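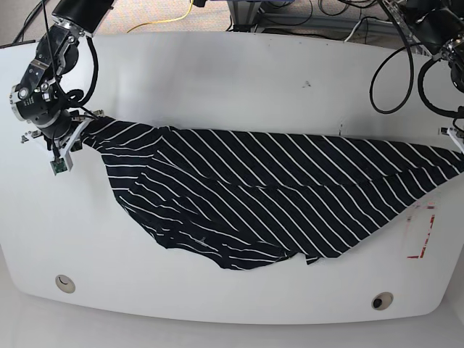 Filed under: Home & Mending

I've been trying to get through a whole winter without buying any new clothes, and so far the only thing I've cracked and paid for is socks. Thick ones, from the Kundell outlet, and I'm not sorry!

It started in May when I pulled everything out of the wardrobe and the spare room cupboard (and the suitcase under the bed, which I'd forgotten about completely) and piled it on the doona. I own so much striped stuff. I don't remember deciding to be a stripes person, but there you go – navy, black, grey, one in a mustard colour that makes me look seasick.

My rule is that if it has a hole, I fix it before I'm allowed to wear anything else from that drawer. My darning is pretty ordinary. Imtiaz from work lent me his nan's darning mushroom and it's made a huge difference, mostly to my thumb. The elbow on my favourite jumper took me two episodes of a murder show and a fair bit of swearing, and the patch is a slightly different grey to the rest, but I've decided I like it.

The money side is nice too. I reckon I'd normally spend $400 between now and spring, and I've put $200 of that towards the car rego already, with $30 going on wool and decent needles.

Next job is the zip on my rain jacket. I've never done a zip. If anyone has a tutorial that doesn't assume you own a proper machine, pop it in the comments, because the one I watched last night lost me at the word "baste".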